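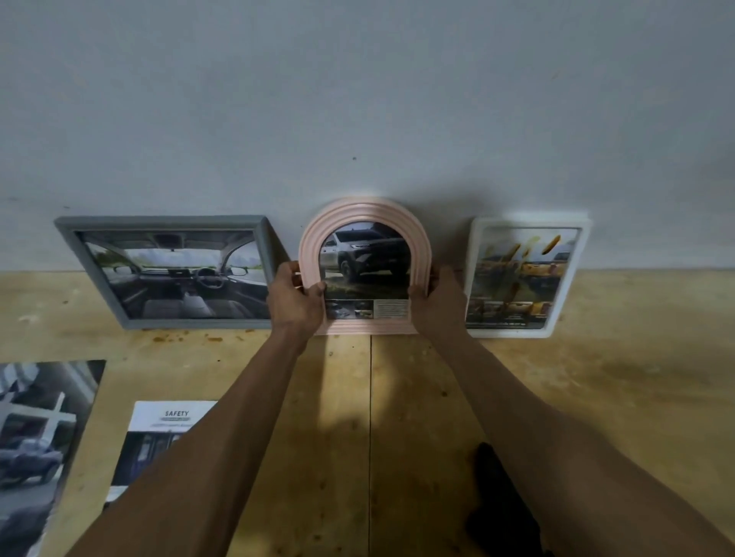
Gion Aebischer maintained throughout the fieldwork that a frame is chosen before its picture, and that households will then accept almost any sheet of paper that fills it. His position was set against the more common view in the literature on home display, which treats the frame as a container selected to suit an image that already matters to its owner.

### 4.2 Framing commercial print

Our material gives partial support to both views. Of the 200 framed items recorded in the Gutari survey, 72 held paper that had been printed to sell something: calendars, seed packets, travel leaflets and, most often, car brochures. The last group is of particular interest. A brochure page is usually glossy, well photographed and free, and it comes close to the standard sizes in which inexpensive frames are sold. It also carries matter that its new setting does not need, such as specification tables, small photographs of details and lines of fine print.

Respondents dealt with this surplus matter in different ways. Some trimmed it off. Others left the page whole, as with the silver-gray SUV in the pink arched frame in Figure 1, where a strip with an inset photograph and a block of small text remains under the main picture. Pages kept whole were described in interviews as "proper" or "complete," and trimmed pages as "neater." Neither group regarded the other's practice as wrong.

The shape of the frame affected the choice more than its color. An arched top takes away the upper corners of a rectangular page, so respondents preferred pages with sky or plain background in that area. Landscape frames were generally given to car interiors. A dashboard is a wide subject, and the gray frame in the same figure shows how well the two agree.

### 4.3 Leaning and changing

Hanging was less frequent than expected. Many frames stood on a table or shelf and leaned against the wall, an arrangement that allows the contents to be changed with little effort. A frame is laid on its face, the clips on the back are released, and the backing board is lifted out.

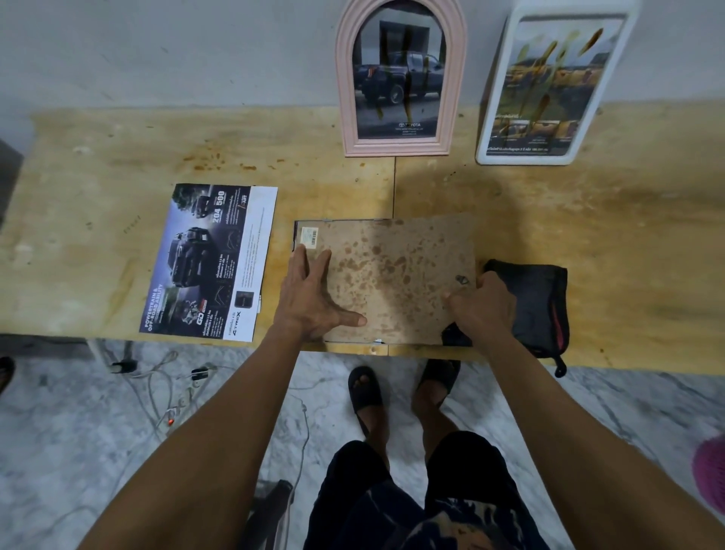 Wálter Cáceres, commenting on an earlier draft, asked whether a display that changes so easily should be called a display at all, and suggested "storage in view" as the more accurate term. We have kept the word display, with the reservation that his term fits some households better than others.

The backs of frames deserve more attention than they have received. The board in Figure 2 is heavily mottled and keeps a small barcode sticker near one corner. Marks of this kind were common in the survey, and respondents seldom mentioned them. Condition at the front was judged differently. Streaked glass was noticed over pale pages and tolerated over dark ones, such as the dark blue Toyota pickup in the pink frame.

Pages not in use were kept flat, most often in a drawer. Sixty respondents could say where their spare pages were kept, but few could say which page had been framed first.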